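Home Kitchen Laundry Odds & Ends Contact

Plastic bottles were taking over my house, so I finally got myself a system. Every bottle gets a quick rinse and a good shake, then stands upside down in the rack overnight — put the cap on a damp one and you'll know all about it by the weekend! Next day I squash it flat and screw the cap back on tight to keep the air out. Labels I leave alone unless they're already peeling.

My friend Raquel tips her whole bagful out on the floor and sorts it there, fizzy drinks bottles on one side and water on the other (five or six of the good ones she keeps back for watering seedlings). I've started doing the same and it's so much quicker than rummaging about in the bag. 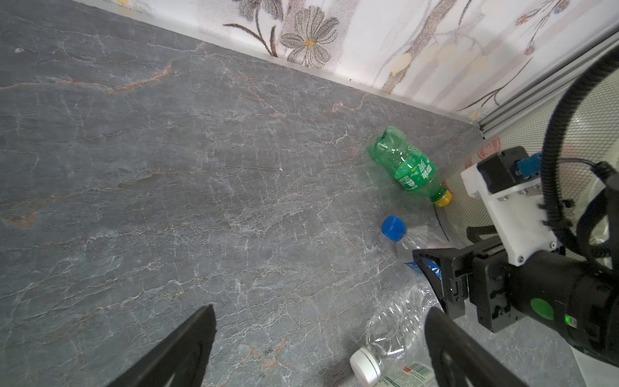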